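Speaker notes – "Singing After the School Run"
Woltham Library, evening talk, 9/15/21
Nazmiye Bayram

Slide 1. Opening
Say good evening, thank Erdal Sarıgül for the invitation and for the piano. Check that the people at the back can hear me. If not, move nearer and forget the microphone.

Start with the question I am asked most often: why did you stop? Answer: I did not stop, I sang at home. Between my second record and my third there are eleven years and two daughters. Wait a little here, people usually smile.

Slide 2. The first band
Tavska, four people and one van. We played weddings first, then small clubs. I wrote the words, Altıntaş wrote the tunes and drove. Our first record was pressed in 500 copies and I still have a box of them under the stairs.

Play the first song, only until the second chorus. Do not talk over it.

Mention that the newspapers wrote more about my coat than about my voice. Do not stay long on this point, I am no longer angry about it.

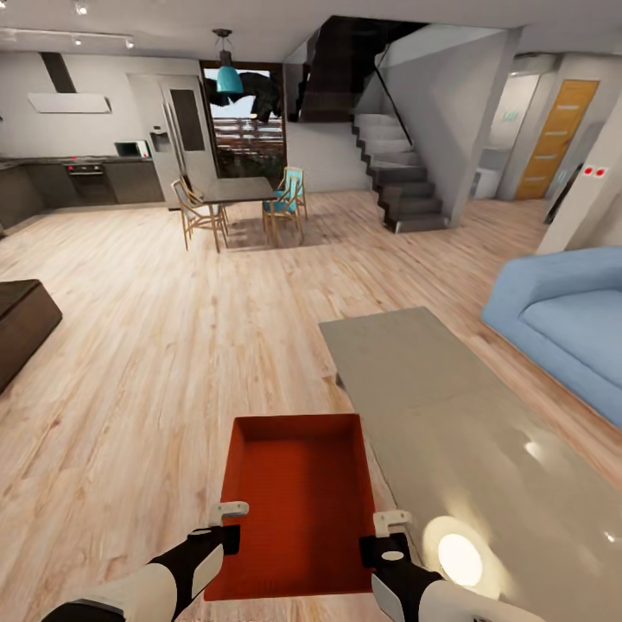 Red tray and sofa, living room.

Slide 3. The quiet years
When my first daughter was born I thought I would be back on stage in six months. I had even agreed the dates. Then I telephoned and cancelled them, one after the other, and I slept very well that night.

What I did in these years:
I taught singing to children, in my kitchen.
I sang in a choir, second row, alto, and learned to listen.
I wrote in the car, outside the school gate, with the notebook on the steering wheel.

Read two verses from the car notebook. The page is marked with a green paper. Read slowly, my accent is stronger when I am nervous.
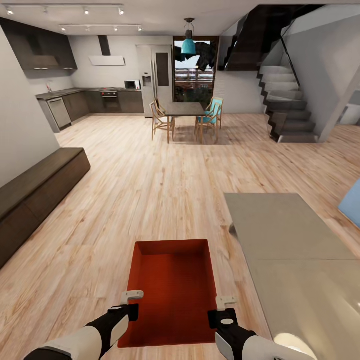

The notebook songs were short, and that was good for me. A child comes out of school at the same minute every day and the song must be finished by then, or at least the verse. Before, I could spend a whole winter on one line.

Slide 4. Coming back
Tell the story of Ulla. It was a small festival in December, in a tent, and it was my first concert after the pause. They sold 568 tickets. I know the number exactly, for the organiser wrote it on my hand with a pen so that I would believe it.

I forgot the words in the third song. A woman in the front row knew them and sang them to me. If the time is short, leave out the part about the lost suitcase.

The third record took 4 days to record. The musicians were younger than my songs – say this with a smile, they are good musicians.

Slide 5. Advice, if they want it
I do not like to give advice, but somebody will ask. Keep one hour in the week which belongs to the voice. Sing low in the morning. Write down the bad lines also.

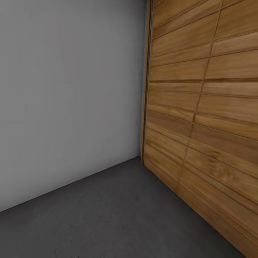 Slide 6. Questions and last song
Take questions for fifteen minutes. If they ask about the old band together again: Altıntaş and I speak on the telephone, we have no plans.

Last song is the lullaby, without piano. Ask Erdal to turn down the lights at the side. Records are on the table by the door, I will sign them after I have drunk some water.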